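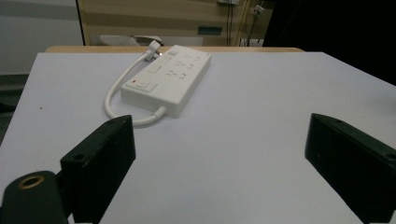
Window AC in a rented room, how do I figure out what I can run with it?

Posted in Home & Renting

Hi all, long time reader, first time asking. I moved into a room in Rimham in June (old house, three floors, I'm at the top) and it gets so hot up here that I can't sleep. The landlord says a window unit is fine as long as I "don't blow anything," which is not a lot to go on! There are two outlets in the whole room and one of them is behind the bed.

I've got my eye on a used Sullero, the small one. Right now I have a desk lamp, a laptop, a monitor and a little fridge all running off the outlet by the window. Can the AC go in there too, on a power strip? And how do I work out what the rest of the room can handle? The breaker box is in the basement and the labels are in somebody's terrible handwriting. One just says "up."

I pay a share of the electric bill too, so if anybody has a feel for what this will do to it I'd love to know. Thanks!!

posted by topfloor_toaster

marigold_lane
Ooh, I did three summers in a room like that, you have my sympathy. Please don't put the AC on a strip. Mine said so right in the manual, and when I called the landlord about it he said the same thing. It gets its own wall outlet, plugged straight in. Move the fridge and the desk stuff to the one behind the bed if you can.

But the two outlets in your room might well be on the same breaker, so moving things over may not help as much as you'd hope. What I did was plug a lamp into each outlet, go down and flip breakers one at a time (with a housemate yelling down the stairs, and everybody warned first so they could save their work). If both lamps go out together, it's one circuit and everything on it adds up. Ours took in the hallway and half of the room next door, so my neighbor's hair dryer and my AC could not be on at the same time. We had words.

Write down what you find and tape it inside the box door. The next person will love you.

Hostbridge_Hal
Look at the label on the AC and get the watts. Look at the number on the breaker handle, 15 or 20 most likely. Times 120 is the watts for the circuit, and you want to stay under 80 percent of that for stuff that runs for hours. On a 15 that's 1440. I added up everything in my den once and got 1,486 so I moved the heater to another room.

Fridge and AC both pull extra when they kick on. If it trips, don't keep resetting it. And if the outlet or plug feels hot, shut it off and get the landlord to send an electrician. Old house, I'd ask him when the wiring was last looked at anyway.

akinola_st_renter
for the bill, take watts, divide by 1000, times hours, times whatever your rate is. mine is 706 watts and I used to leave it going 24 hours a day, which was dumb. now I turn it on an hour before bed and set the timer. also get blackout curtains, they did more for my room than I expected. no idea about the breaker stuff sorry

posted by topfloor_toaster
Thank you all! Tried the lamp thing Friday night and yep, both outlets are the same breaker, and it's the one marked "up." It's a 15. The seller is going to send me the label off the AC so I can do the math before I hand over any money.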